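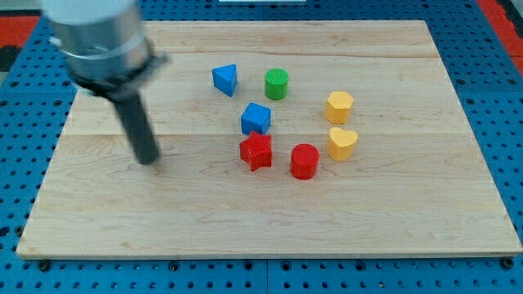
Figure 3. Tabletop pushing station used in the student project, with the rod-shaped end tool held above the wooden board and the colored blocks grouped on it.

Home | Issues | Authors | Subscribe | Contact
This site uses cookies to improve your visit. Accept | Settings

3.2 Station and task

The pushing station shown in Figure 3 was shared by all teams enrolled in the Verkura course, a one-term project class for second-year students at the Mirkgate campus. Each team was asked to write a control program that moves a named block to a named place on the board by pushing alone. Grasping was excluded by the choice of tool. A single rod with a rounded tip can touch a block from any side, but it cannot lift or hold one, and students must therefore plan the side of approach before they plan the push itself.

The blocks differ in both color and shape. Color alone does not identify a block, as the set contains more than one blue, more than one red and more than one yellow piece. An instruction such as "move the blue block to the star" is open to two readings when the cube and the triangular prism are both on the board. The course staff left instructions of this kind in the task list on purpose, and teams were free to decide how their programs should respond. Most chose to push the nearer piece; two teams had the program stop and ask for a clearer instruction.

Shape also affects how a block moves. Students reported that the cylinders tended to roll off the line of the push when the tip met them away from the center, while the cube turned in place if pushed near a corner. The star and the heart gave the most trouble. The rod could settle between two points of the star and carry it along well, but a small error in the angle of approach sent the piece sideways. Teams were advised to use many short pushes and to check the position of the block after each one.

3.3 Sessions and records

Teams booked the station in blocks of 15 minutes. At the start of a session the pieces were placed by hand in a loose group, with no fixed pattern, and the arm was brought to a waiting position over the board. A trial ended when the program reported success, when a piece left the board, or when the team called a halt. The Dulon logging tool stored the instruction, the path of the tip and the final result.

Across the term the class recorded 1,569 trials. The first 500 were set aside for practice and are not included in the results of Section 4. The written target of 3,000 trials, set in the original Valtonen course plan, was not met - the station was closed for most of March while the arm controller was replaced. Trials made before and after the repair are reported separately, as the new controller allowed a slower and steadier push.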